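Skometmont 콘솔판 플레이테스트 참가자 모집

Plirker에서 개발 중인 1인칭 미스터리 어드벤처 게임 Skometmont의 콘솔판 플레이테스트 참가자를 모집합니다. PC판은 이미 판매 중이며, 콘솔판에는 본편과 추가 에피소드 Dağdelen, Plellau가 함께 수록됩니다. 이번 테스트에서는 패드 조작, 자막과 글자 크기, 저장 기능, 추가 에피소드의 난이도를 확인합니다. 시나리오나 그래픽에 대한 의견도 받지만 일정상 반영 범위는 제한적입니다.

모집 인원
현장 참가자 20명
온라인 참가자 500명
현장과 온라인에 동시에 지원할 수 있으나 참가는 한쪽만 가능합니다. 현장에 선정되면 온라인 지원은 자동으로 취소됩니다.

테스트 시기
4월 중 진행합니다. 현장 참가자의 방문 날짜는 선정 후 개별 문자로 협의합니다. 현장 테스트는 오전 10시에 시작하는 조와 오후 2시에 시작하는 조로 나뉘며, 한 조의 진행 시간은 휴식과 설문을 포함해 세 시간입니다. 온라인 참가자는 빌드를 받은 날부터 일주일 안에 원하는 시간에 플레이하고 설문을 제출하면 됩니다.

지원 자격
만 19세 이상인 분. 게임에 시신 묘사와 갑작스러운 큰 소리가 나오므로 미성년자는 보호자가 동의하더라도 참가할 수 없습니다.
한국어로 설문을 작성할 수 있는 분.
게임 패드를 써 본 경험이 있는 분. 능숙하지 않아도 됩니다.
온라인 참가자는 콘솔 본체와 안정적인 인터넷 회선을 직접 갖추고 있어야 합니다. 지원 기종은 신청서 첫 페이지에서 확인할 수 있습니다.
게임 개발사, 유통사, 게임 매체에 재직 중인 분은 지원할 수 없습니다. 퇴사한 경우에는 퇴사 시기를 적어 주세요.

이런 분을 우선 선정합니다
PC판 Skometmont를 해 보지 않은 분. 튜토리얼과 1장을 처음 접하는 사람의 기록이 가장 부족합니다.
어드벤처 게임을 거의 하지 않는 분.
왼손잡이이거나 패드 버튼 배치를 바꾸어 쓰는 분.
색약이 있거나 작은 글씨를 읽기 어려운 분. 해당 사항은 선택 기재이며 적지 않아도 불이익은 없습니다.
PC판을 끝까지 한 분도 일부 선정합니다. 이 경우 Dağdelen과 Plellau 구간을 먼저 맡게 됩니다.

테스트 내용
현장 참가자는 본편 1장과 Dağdelen의 앞부분을 플레이합니다. Dağdelen은 폐쇄된 산악 철도역을 조사하는 에피소드이고, 지도를 보면서 선로 전환기를 조작하는 퍼즐이 많습니다. 패드로 지도를 확대하고 메모를 남기는 조작이 PC판과 크게 달라졌기 때문에 이 부분을 집중해서 봅니다. 진행 중에 막히더라도 담당자가 바로 힌트를 드리지 않습니다. 한 구간에서 오래 멈추면 다음 저장 지점으로 옮겨 드립니다.
온라인 참가자는 본편 1장과 2장, 그리고 Plellau 전체를 받습니다. Plellau는 본편 2장과 3장 사이의 하룻밤을 다른 인물의 시점으로 다루는 짧은 에피소드입니다. 2장을 마쳐야 열리도록 되어 있으니 순서대로 진행해 주세요. 모두 끝내지 못해도 설문은 제출할 수 있고, 어디에서 그만두었는지를 적는 칸이 따로 있습니다.
지난번 내부 테스트에서는 448건의 의견이 접수되었고, 그중 자막이 배경에 묻힌다는 의견과 인벤토리 창을 닫는 버튼이 헷갈린다는 의견이 많았습니다. 두 가지 모두 이번 빌드에서 수정했습니다. 같은 문제가 남아 있으면 다시 적어 주세요.

설문과 기록
설문은 객관식 문항과 자유 의견으로 되어 있습니다. 자유 의견은 합계 500자 이상 작성해야 제출됩니다. 좋았다, 어려웠다 정도의 짧은 문장보다 어느 장소에서 무엇을 하려다가 어떻게 되었는지를 적어 주시면 도움이 됩니다. 버그를 발견하면 화면 하단에 표시되는 빌드 번호를 함께 적어 주세요.
현장 테스트에서는 게임 화면과 패드 입력을 저장하고, 동의한 분에 한해 음성을 녹음합니다. 얼굴은 촬영하지 않습니다. 온라인 빌드는 사망 위치, 저장 횟수, 구간별 소요 시간을 자동으로 전송합니다. 수집한 기록은 콘솔판 출시 후 삭제하며 홍보물에 사용하지 않습니다.

사례
현장 참가자에게는 교통비와 참가비를 테스트 종료 후 계좌로 지급합니다. 금액은 선정 안내문에 적혀 있으며 참가 동의 전에 확인할 수 있습니다. 온라인 참가자에게는 설문 제출이 확인되면 콘솔판 정식 버전의 다운로드 코드를 하나 드립니다. 코드는 출시일에 이메일로 발송합니다. 현장과 온라인 참가자 모두 희망하는 경우 엔딩 크레디트에 이름이나 닉네임을 올립니다. 크레디트 표기에는 특수문자를 쓸 수 없습니다.

비밀 유지
참가자는 비밀 유지 동의서에 서명해야 합니다. 추가 에피소드의 줄거리, 화면, 음악, 퍼즐 답을 출시 전까지 공개할 수 없습니다. 방송과 녹화도 금지입니다. 테스트에 참가한다는 사실 자체는 주변에 말해도 괜찮습니다. 동의를 어긴 경우 코드 지급이 취소되고 이후 Plirker의 테스트에 참가할 수 없습니다.

지원 방법
Plirker 홈페이지의 테스트 신청 메뉴에서 신청서를 작성해 주세요. 이메일이나 전화로는 접수하지 않습니다. 신청서에는 나이, 거주 지역, 보유한 콘솔, 최근에 한 게임 세 개, 테스트 가능한 시간대를 적습니다. 최근에 한 게임은 장르에 상관없이 적으면 되고 모바일 게임도 포함됩니다. 작성 도중 창을 닫으면 내용이 저장되지 않습니다.
접수는 3월 말까지이며 인원이 차도 조기 마감하지 않습니다. 결과는 선정된 분에게만 문자와 이메일로 알려 드립니다. 안내를 받은 뒤 이틀 안에 답이 없으면 다음 순번으로 넘어갑니다.

자주 묻는 질문
친구와 함께 참가할 수 있나요. 각자 신청해야 하고 같은 조 배정은 보장하지 않습니다. 1인용 게임이라 좌석은 한 사람씩 떨어져 있습니다.
PC판의 저장 데이터를 쓸 수 있나요. 이번 빌드에서는 쓸 수 없습니다.
멀미가 심한데 괜찮을까요. 화면 흔들림을 끄고 시야각을 넓히는 옵션이 있습니다. 그래도 불편하면 언제든 중단할 수 있으며 중단해도 참가비는 그대로 지급합니다.
영어 음성도 들어 있나요. 테스트 빌드에는 한국어 음성과 자막만 들어 있습니다.
개인 패드를 가져가도 되나요. 현장에서는 준비된 패드를 사용합니다. 손목 받침이나 안경 같은 개인 용품은 가져와도 됩니다. 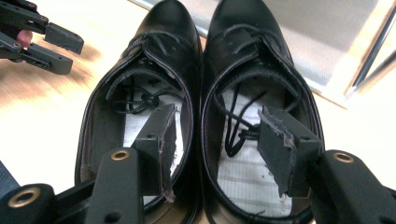

현장 테스트의 마지막 순서는 Plellau의 소리를 확인하는 짧은 청취 항목입니다. 헤드폰을 쓰고 복도, 계단, 젖은 돌바닥에서 나는 발소리를 차례로 들은 뒤 누가 걷고 있는지, 어느 쪽에서 오는지를 답하면 됩니다. 이 에피소드의 주인공은 호텔 야간 직원이고, 윤이 나는 검은 가죽 끈구두를 신고 있어서 본편 주인공의 고무창 운동화와는 소리가 다릅니다. 두 발소리가 구분되지 않으면 구분되지 않는다고 답해 주세요. 정답률은 개인 평가에 쓰지 않습니다. 보청기를 사용하는 분은 신청서 비고란에 적어 주시면 이 항목을 스피커로 바꾸어 진행합니다. 그 밖의 문의는 홈페이지 문의 게시판에 남겨 주시면 오후 6시 이전에 올라온 글까지 당일 답변합니다.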